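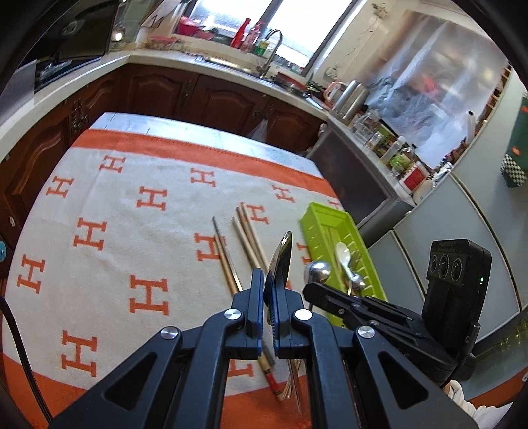
Figure 2. A spoon and two pairs of chopsticks on a patterned blanket.

4.2 Utensil use at home

Respondents in Rastach and Dretach were asked which utensils they had used at their last evening meal. Of the 1,582 households that returned the form, 73 percent reported both spoons and chopsticks. Soup and rice dishes accounted for most of the spoon use. Szabo found a similar pattern in Lacson, though his survey left out people living alone. Answers collected in April did not differ by age group.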